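A Place for the Chopsticks

Fumiko Nishimura

In my opinion a home needs very few rules, and one of them should be that spoons and chopsticks live in an open holder and not in a drawer. I know many people disagree. My neighbour Ottmar Oltmanns has a drawer with 11 compartments, and he is proud of it as other men are proud of a garden.

I respect the drawer. But I grew up with a holder standing near the food, and everyone took what they needed without asking. When I moved to Flunness I rented a flat with a very good drawer, and for two years I used it obediently. My guests had to stand up, go to the kitchen and open three wrong doors before they found a spoon. I did not like to see this.

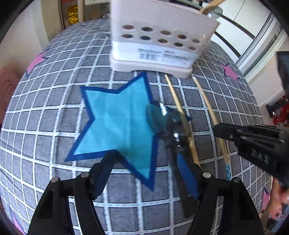 So I bought a plastic caddy with holes in the sides. It was a cheap one, and the price label was difficult to remove. Tetsuya Ichikawa, who writes also for these pages, told me that such a thing belongs to a canteen. Perhaps he is right. I have eaten very well in canteens.

The holes are important. A closed jar keeps the water at the bottom, and after a week a wooden chopstick tells you so with its smell. If you must use a jar, please turn it over sometimes and look inside.

My second point is about the cloth. Some people think that a cloth with stars on it is only for children. I think that a pattern is kind to a table. On a plain white cloth one lost chopstick looks like an accident, but among blue and pink stars it can lie quite peacefully until somebody has time for it.
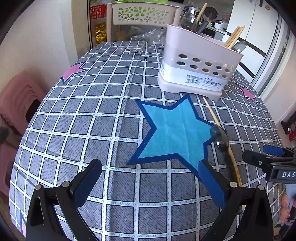 Against the tidy picture

In the shops the holders are always photographed full, with every handle pointing to the sky. I find this a little sad. A holder that is in use has something missing from it, and the missing things are on the table, where people are.

Of course there is a limit. Decha Wiriya wrote to me that in his house the holder also collects pens, a thermometer and 16 rubber bands, and that his family can no longer find a fork. I would take out the pens first - and then I would ask who put the thermometer.
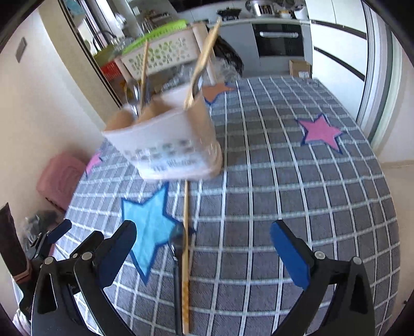 Issue 669, page 2

I have one more request, for those who wash up in other people's kitchens. Put the chopsticks back in pairs if you can, with the thin ends upwards, and do not push the spoons down between them. It takes a moment longer. At home I do it in the evening with the radio on, and the drawer below now holds tea towels.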